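Glove seams and wrist cameras on a two-arm cell
February 16, 2022 – thread started by vparsons_malcolm
4 min read

vparsons_malcolm
We have a two-arm cell with five-finger hands, gloved, with a small camera at each wrist and one at the head. The head camera calibration is stable. The wrist cameras are not. After every glove change I get a shift in the hand-eye result, and it is never the same shift twice. The camera bracket is torqued and witness marked, and the marks line up. Joint zeros repeat. The only thing disturbed is the glove and the strap over the cuff.

Current procedure: power down the hand, cut the strap, peel the glove, wipe the fingers, fit a new glove, strap, power up, run the zero routine, run the calibration. It takes 15 minutes a side. I would like to stop doing the last step if it isn't buying anything.

nagano_e
Which glove, and how far up the cuff does the strap sit? If it crosses the cable exit you are preloading the connector. We had that on a Trurine hand. The strap pulled the cable against the camera housing and the housing rocked in its seat. The bracket never moved, so the witness marks were useless.

vparsons_malcolm
Knit, textured fingers. The strap sits over the end of the glove, ahead of the cable exit. I can't rule out the sleeve, though. It is ribbed knit and close to the camera.

ladan_h
Skip the strap theory for a minute. How much of the wrist view is the hand itself? If the calibration routine picks features from the whole image, a ribbed sleeve is a gift to it. Lots of fine parallel lines, high contrast, and every one of them moves with the arm. You change the glove, the fabric sits differently, and the solver gets a different answer from the same poses. Mask the upper part of the view and run it again.

vdoucet
Disagree. Any routine worth running uses a target and throws out the rest. If his is matching on fabric, the fix is the routine. Masking hides a bad setting and he will forget the mask is there when he moves the camera.

ladan_h
He said the shift is never the same twice. A rocking housing usually settles into one of 2 positions. Fabric doesn't.

vdoucet
A housing on a foam shim settles wherever it likes.

nagano_e
Both are cheap to test. Leave the glove alone, loosen the strap, retighten it, calibrate. Then leave the strap alone, push the sleeve back, calibrate. Do each one 3 times. If only the first moves the numbers, it's mechanical.

vparsons_malcolm
Ran it. Strap test: no change beyond noise. Sleeve test: shifted on every run. So it is the fabric, at least on the right side. The routine is the stock one from Whitlock and it does have a "target only" option, which was off. It has been off since the cell was commissioned last April, going by the config history.

vdoucet
So, the routine.

ladan_h
Matching on fabric, as I said.

j_iwasaki
Before you close this, check what the wrist camera sees in a working pose as well as in the calibration pose. On our Cliver cell the calibration came out clean with the target filling the view, and then in use the glove covered half the mat and the tracking drifted anyway. The sleeve wants to be pulled back and taped flat at the forearm. Also look at whether the ceiling lights are in view. Ours were, and the exposure was being set by a light fitting.

vparsons_malcolm
Fair point on exposure. I had not looked. Head camera first, then 2 wrist views, working over the mat with the plate on it. 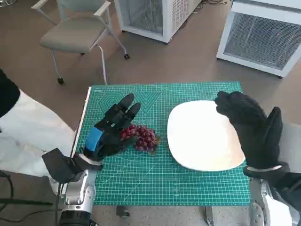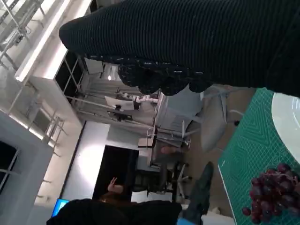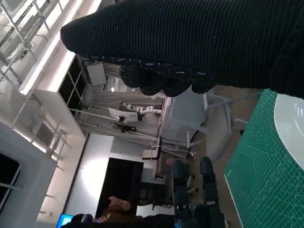

I have set the exposure window to the mat side and fixed the gain. Target only is on. With both changes I did 4 glove swaps on the right hand, calibrating after each, and the spread is inside what I used to get from repeat runs with no swap at all. Left hand still to do.

Revised procedure for the right: glove, strap, sleeve back and taped, zero routine, then a single check pose against the target. Full calibration only if the check pose fails.

nagano_e
What is your limit on the check pose?

vparsons_malcolm
2 pixels at the target corners. I may tighten it once I have the left side numbers.

vdoucet
Write the exposure window into the config comments. Somebody at Costside lost theirs in a firmware update and it came back as full frame auto.

j_iwasaki
And replace the tape when you replace the glove. It creeps.

vparsons_malcolm
Both noted. Left hand results when I have them.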